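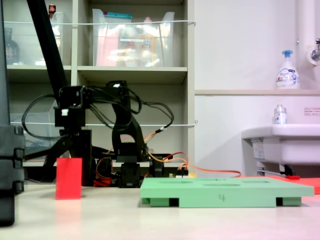
Speaker notes: "What are we paying for when we pay for demonstrations?"

Slot is 25 minutes plus questions. Skip slide 2 if the session is running behind.

SLIDE 1. Title

Say name, say where I work (Stodura, small team, we buy more data than we make). Thank Petronella Coetzee for the invitation and for not asking to see the slides first.

One sentence to open: I have spent most of a year collecting arm demonstrations and I am less sure of their value than when I started.

SLIDE 2. Who we are

Two arms, one room with a sink in it, three people who take turns at the controls. Block tasks, tray tasks, a few cable tasks we dropped. Hobby-grade servos. If you work with the expensive arms some of this won't apply to you, and I'd like to hear which parts.

SLIDE 3. The number everyone asks for

3820 episodes. Leave it up for a few seconds. People write it down.

Then ask what they think it means. Wait for an answer, even if it's awkward.

It means that 3820 times, somebody pressed start and later somebody pressed stop. That is all the number says. It doesn't say how different they were from each other. It doesn't say how many were the same operator doing the same motion after lunch. When a vendor quotes you a figure like this, it's the number of times a button was pressed.

SLIDE 4. What we threw out

After review we kept 2700. Breakdown if asked:
- operator paused mid-task to think, and the arm hung there
- wrist camera knocked out of position and left that way
- task done, stop button forgotten, a long tail of nothing
- joint readings and video out of step with each other

That last one is the nasty one. You can't see it by watching the video. Refilwe Le Roux caught it by plotting the gripper signal against the moment of contact, and by then we had two weeks of it. Give her full credit here, she's in the room.

Point to make: the review was done by hand, with rules we wrote as we went. I don't fully trust the 2700 either. Two of us reviewed the same batch and disagreed more than I'm comfortable with. The arguments were nearly all over hesitation. Is a pause bad data, or is it what a careful person does before setting something down?

SLIDE 5. "Diverse environments"

Slow down here.

The sales sheet for the Msimang set says diverse environments. I went through the portion we licensed. Same bench, same wall, the lamp moved. I don't think anyone was lying. I think moving the lamp was somebody's honest idea of a new environment.

Our own set is no better. We have one room. The shelves are behind the arm in almost every clip, with the bins on them, and the soap stays on the ledge. A policy trained on this has every chance to learn that the shelves tell you where you are. We tried it: shifted the table toward the door, left everything else alone, same blocks, same trays. Success fell off badly. I'm not putting the percentage on the slide. The test was small and I've seen what happens to small-test percentages once they're on a slide.

If someone says "augment the background": yes, we did. It helped some. It doesn't fix the lighting on a shiny tabletop, and ours is shiny.

SLIDE 6. The numbering problem

We write numbers on our trays in marker. Good for us, easy to log which tray went with which episode. Took me until September to wonder whether the model could read them, or at least tell one squiggle from another. I still can't rule it out. Tray number and target position lined up in far too many of our early episodes, since the person setting the table did it in the same order each time.

Cheap fix, turn the tray around half the time. We do that now. I'd have liked to do it from the start.

SLIDE 7. Operators

Our best operator makes our least useful data. Smooth, quick, never misses. The model sees a perfect approach over and over and has no idea what to do when it's an inch off.

Our worst operator bumps things, backs up, goes again. Those episodes score low in review and several of them were cut. When we put 120 of the cut ones back in, recovery from a missed grasp got better on our bench. Say clearly: on our bench, one task, one training run repeated twice. I believe it more than most of what I'm telling you today, and that's still not very much.

Cloltetti pays its operators per accepted episode. Think about what that selects for. I asked them and the reply was polite.

SLIDE 8. What I'd ask a vendor

Read these out, they photograph badly:
How many hours between the first and last episode of a given setup?
How many operators, and what share came from the busiest one?
Can I see the rejects?
Who decided what counted as success, and were they also the operator?

I sent the list to 11 suppliers. Don't name the ones that didn't answer. Amen answered all four and sent rejects, so name them.

SLIDE 9. Where this leaves us

We're collecting fewer episodes and changing the table more often. It's slower and the count looks bad in the monthly report. I can't show you that it works yet. Ask me in the spring.

Don't end on the demo video. It's the best take of many and people will remember it instead of slide 4.

LIKELY QUESTIONS

"Won't scale take care of it?" Maybe. Scale of what? More of one room is still one room.

"Why not simulate?" We do for reaching. Cables and slick surfaces, no.

"Will you release the data?" Timing errors have to be sorted first. Refilwe has the list, send people to her at the break.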